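Drovo Corridor Bench: Simulated Task Pack for School and Club Teams

Part no. 434
Category: Classroom and competition software
Licence: per club, 3 seats
Availability: download

Overview

The Corridor Bench is a simulated work area for a two-armed robot. It was built for the Pendale Student Robotics Challenge and is now supplied to any school or club that runs a manipulation unit. Teams write a controller that moves ordinary household objects along a long, narrow worktop. All scoring is done in the simulator. No hardware is required.

The bench is set between close walls. A planner that works on an open table will often swing an elbow into the wall here, and the contact is logged as a fault. Students are expected to deal with this in code. The walls cannot be switched off in scored runs.

The robot is viewed from its own head camera, so the arms and upper body take up part of every view. Controllers that use vision must allow for the covered area.

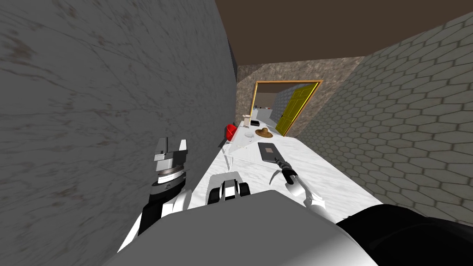
Head camera view, Corridor Bench. Right gripper at the corner of the book.

What is in the pack

Corridor scene with worktop, side walls, end wall and open yellow door
Object set, including a book, a sheet of paper, a brimmed hat and a small dish
Two-arm robot model with a gripper on each arm
Starter controller in Python (joint moves only, no planning)
Scoring tool and log viewer
Student workbook and coach's notes, PDF

Tasks

Tasks are grouped by level. Each task is run from a saved start state, and the start state can be shuffled by seed. Coaches should publish the practice seeds and hold back the scoring seeds until the day.

Level A, Reach. Bring the right gripper to a marked point beside the book and hold. No contact with the worktop is allowed. This level tests frames and joint limits only.

Level B, Push. Slide the book along the worktop without turning it past the limit set in the task file. Most teams find that the push point matters more than the speed. The book may touch the paper but must not carry it.

Level C, Lift. Lift the hat by the brim or crown and set it down in the target zone. The dish stands near the hat and counts as an obstacle.

Level D, Thin sheet. Move the sheet of paper to the target zone. The sheet is pale and the worktop is pale, so colour thresholding alone gives poor results. The workbook covers edge detection and the use of the depth channel. This level is optional for junior teams.

Scoring

Each run is marked out of 100. A mark of 70 or more passes the level. Wall contact, dropped objects and joint limit faults are deducted in the order they are logged. The scoring tool writes one plain text file per run, which can be opened in any editor.

Time is not scored below Level C. Feller Secondary asked for a timed option at all levels, and this can be turned on in the settings file. Timed marks are not accepted at Pendale.

Working with the arms

The left and right arms are controlled separately. The starter controller parks the left arm with the gripper pointing up, close to the left wall, and leaves the right arm free over the worktop. Teams may change the park pose. A lower pose clears the camera view but reduces the space beside the wall, and the wall check should be run again after any change.

Gripper state is reported as a single value from closed to open. An open gripper over the worktop is a valid start for Levels B to D. The fingers are curved, so the contact point is not on the centre line of the wrist. The offset is given in the robot file and should be read from there, as it differs between the two model versions.
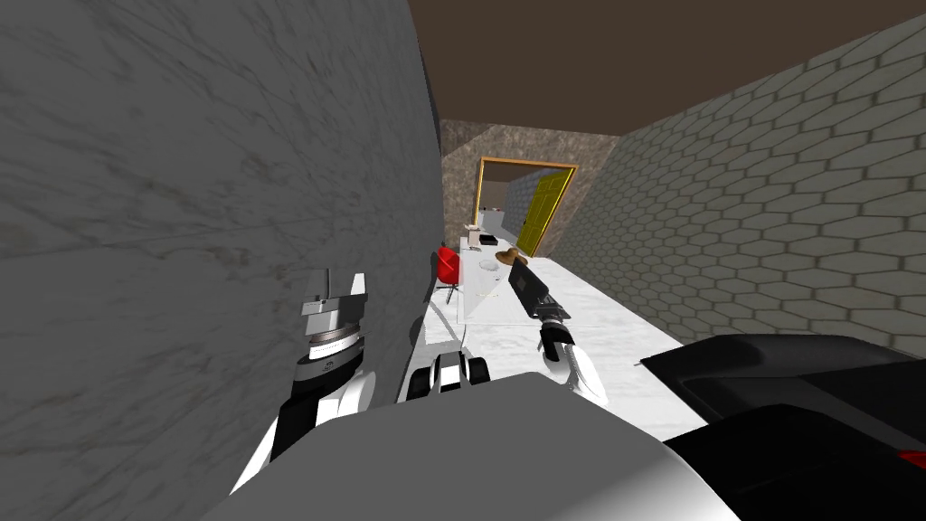 System requirements

64-bit desktop or laptop with a dedicated graphics card
Windows or Linux
Network connection for licence activation only

School laptops with shared graphics will run the scene at reduced frame rate. The scoring tool uses simulation time, so marks are not affected.

Related items

Drovo Open Bench: same robot and object set, no side walls. Suggested for first-year groups.
Orbán Depth Workbook: extra exercises for Level D, with sample logs.
Additional seat for part no. 434: sold singly.

Returns and updates

Activated licences cannot be returned. Scene updates are released each January, after the Pendale season closes, and are included in the licence. Saved runs from an earlier release will open in the log viewer but cannot be rescored.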